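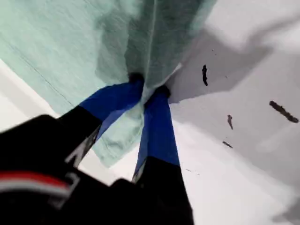 Print this page | E-mail this article

9 October 2026
By Birsen Aksoy and Nicanor Lucero

4. Results: Toasting and the storage life of millet flour

4.1 Flavor panel

We were delighted with how clearly the toasted flour separated itself from the raw flour in the flavor tests. Pearl millet has a reputation for turning bitter soon after milling, and many home bakers who try it once never buy a second bag. Our panel tasted plain flatbreads made from flour stored for one, three, six and 9 weeks, with the samples served in random order and under coded labels. At one week the two flours scored almost the same. By week six the raw flour was being called "stale," "soapy" and "like old nuts," while the toasted flour still drew words such as "sweet" and "popcorn."

The panel had 150 members, all recruited through the Skorncombe food co-op, and most of them had never cooked with millet before. That pleased us, as we wanted to hear from ordinary shoppers and had no wish to train people to look for a fault.

4.2 Free fatty acids

The chemistry agrees nicely with the tasting. Millet germ is rich in oil, and once the grain is broken, enzymes begin to split that oil into free fatty acids. Figure 3 plots the free fatty acid content of both flours against storage time.

Figure 3. Free fatty acids in raw (open circles) and toasted (filled circles) pearl millet flour stored in paper bags at room temperature. Points are means of three bags.

The raw flour climbs steeply in the first three weeks and then slows. The toasted flour barely moves until week six, and even then its slope is gentle. We had expected some benefit from heating the whole grain before milling, having read the earlier work by Hemmin and Nuchit on sorghum, but the gap is wider than we dared hope for. A short toast in a dry drum seems to quiet the enzymes well before the grain takes on much color.

4.3 Bag type

We also compared plain paper bags with lined ones. In total 428 bags were opened and tested over the season. Lining helped the raw flour a little and made no difference we could measure in the toasted flour – good news for small mills, which often pack in plain paper and would need new sealing equipment to change. The lined bags did keep out pantry odors better, a point raised by several panel members who store flour near their spices.

4.4 A note on the Burnow samples

Grain from the Burnow farm arrived in February with a higher moisture level than the rest and needed a longer toast to reach the same endpoint. We kept these samples in the analysis, and leaving them out does not change the order of any result. They did bake into lovely flatbreads, slightly chewier than the others, and we would like to know why. Kulap Sitthichai has begun a separate study of moisture and dough texture using grain from the same field.

4.5 Limits

All storage was at room temperature in one building, and a warm kitchen or a humid shop may shorten the times given here. We tested a single variety of millet. Finger millet and foxtail millet have different oil contents and deserve their own trials, which we are eager to start as soon as the drum is free again.

Contact the authors | Copyright 2026 Khamphan Grain Research | Back to top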